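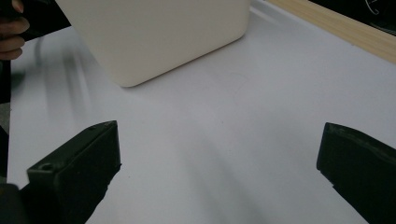 A rounded, cream-white box on a white tabletop.

Feb 26, 2023
By Armelle Leclerc

Swap room at Tellbridge gets a second evening

Good news for anyone whose closets look like mine: the swap room at Tellbridge is adding a second evening. Starting next week it opens Thursdays as well as the usual Saturday morning, and the limit on what you can bring in goes up too.

I've been going to the swap room since it was still two folding racks in the back hallway, so I'm hardly neutral on this. I've brought home a soup pot, a desk lamp, four jigsaw puzzles (one missing a corner piece, and I'm still a little sore about it) and a raincoat I wear almost every day. I've dropped off a lot more than that, or so I keep telling my husband.

If you haven't been, it's easy. You bring clean things that work, you get a paper ticket, and the ticket lets you take what you like. No money changes hands. If you don't have anything to bring, you can still come in for the last half hour and take home whatever's left — plenty of people do, and the good kitchen stuff often hangs on longer than you'd think.

Killian Boyer runs the room, and when I caught him on the stairs he told me the Saturday crowd had simply gotten too big. The count at the door hit 240 one morning in February, in a space that's allowed to hold 80 people at once. "We had folks waiting out in the sleet with boxes in their arms," he said. "I felt awful." I was one of those folks! My box was mostly picture frames and it got heavy fast.

The new evening runs from five to eight. Killian is hoping it'll pull in people who work weekends, and families who have kids' games on Saturday mornings. He's also hoping it will bring more small household things, which go first. Storage boxes, food containers with their actual lids, chargers, hand tools, that kind of thing. Big furniture is still a no. So are mattresses, car seats and anything with a cracked plug.

The old limit was one bag per person. Now it's two, or one bag and one box. I asked whether a really huge box counts as one box and got a look.

There's one more change, and it's the one I've heard grumbling about. Books are moving out. The Andport reading room is taking all 87 feet of them, shelves included, and from now on book donations should go straight there. I'll miss digging through the paperbacks while I wait, but the racks were jammed in so tight you couldn't get a stroller past, and coats will go along that wall instead.

The 2 bus stops right outside, and the lot behind Masson Street is free after five, so Thursday may turn out to be the easier trip. Use the side door, as the front one sticks in cold weather. I'll be there with another round of picture frames — and if anybody has that jigsaw corner, it's a bit of blue sky with the tip of a sail.

Questions or tips? Write to Armelle at the Kerkach news desk. © 2023 Kerkach. Back to top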